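Home | Chores | Gadgets | About | Contact

Can a robot get the lid off a jar yet?

I ask every year, mostly while fighting the pickle jar! Omar Srour says soon. I say show me the kitchen (mine has 14 jars and no patience).

Blue plastic (or silicone) on a wrinkled beige cover, all three:
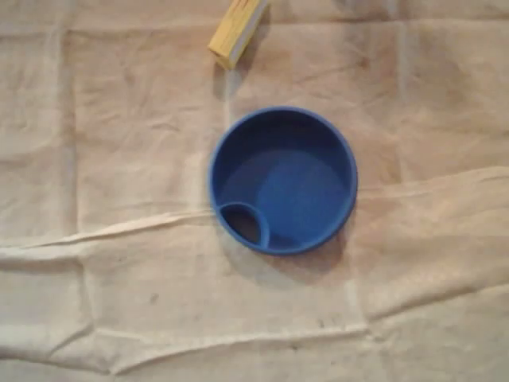
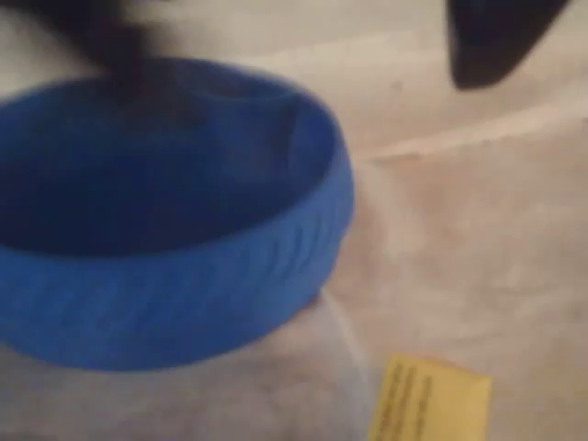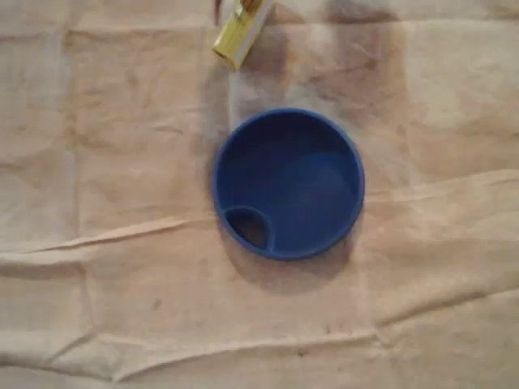
What I'd pay for one

Not much, until it does lids AND puts them away. Omar would go to $648, I'd stop at $402. Ask me again in September, I might have softened.

Contact Despina Bucur | © Multwood | Back to top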